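Robot Cell Rules – Frequently Asked Questions

For staff, students and visiting teams at the Floditz Robotics Workshop

Who do these rules apply to?
They apply to every person who enters the open floor, including visitors who do not intend to operate anything. Visiting teams from Meltari and Zelter follow the same rules as our own staff. A separate agreement with your employer does not replace them.

Do I need training before I may use an arm?
Yes. You must complete the floor introduction and one supervised session on the type of arm you will use. Training on one type does not carry over to another. Sessions are arranged by Mehwish Mengal, Floor Safety Lead.

I was trained several years ago. Is that still valid?
Training lapses if you have not operated an arm here in the past 12 months. The supervised session must then be repeated. The floor introduction need not be.

May I work alone?
You may write code or review logs alone. No arm may be powered unless a second trained person is on the floor and has agreed to act as your partner for that session. Being in the building is not enough.

What must I check before powering an arm?
Test the emergency stop, confirm that the speed limit is set as stated on the cell card, and make sure no one is within reach of the arm. Initial the card when this has been done. A card without initials is treated as a check that was not made.

What speed is permitted?
The default limit is 103 millimeters per second at the tool when a person is inside the marked line. Higher speeds require everyone to stand outside the line and must be approved in writing for the task concerned.

May I change the gripper myself?
Yes, with the arm powered down. Enter the new tool weight in the controller before restarting. Grippers from the Bednárik cabinet have their weight engraved on the flange – please do not rely on the older printed list.

What may be left on a work table?
Only items that belong to the current task. Drinks, phones and bags are to be kept off all tables within reach of an arm. Plants and furnishings may stay in place if they appear on the approved layout for that table. If you move them, update the layout the same day.

How should cables be routed?
Overhead where possible. A cable that hangs near an arm must be clear of its full range of movement, including positions your program is not expected to reach. Floor cables need a cover wherever people walk.

Who reviews a new setup?
Emiliano Gallardo reviews all new cells and any change to the position of a base. Allow five working days. Please send a sketch with the form.

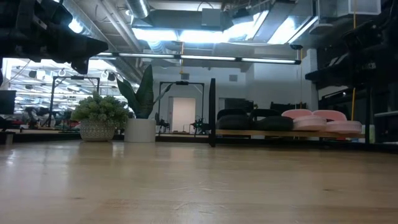 Page last changed: November 2, 2018

What do I do if something goes wrong?
Press the emergency stop, help anyone who is hurt, and leave the arm where it is. Then call extension 1947. Report near misses as well, on the same form used for injuries. Reports are kept with the cell record and are open to all trained users.

May I restart after an emergency stop?
If the stop was pressed as a test, yes. In all other cases the cell stays off until the Floor Safety Lead or a deputy has signed the card.

Can I bring a guest?
Guests are welcome outside the marked lines and must stay with their host. Groups need to be announced in advance – please include the number of people and the name of the host.

Where can I read the full rules?
A printed copy is kept at the front desk. It runs to 40 pages and takes precedence over this page where the two differ. The next full review is planned for June.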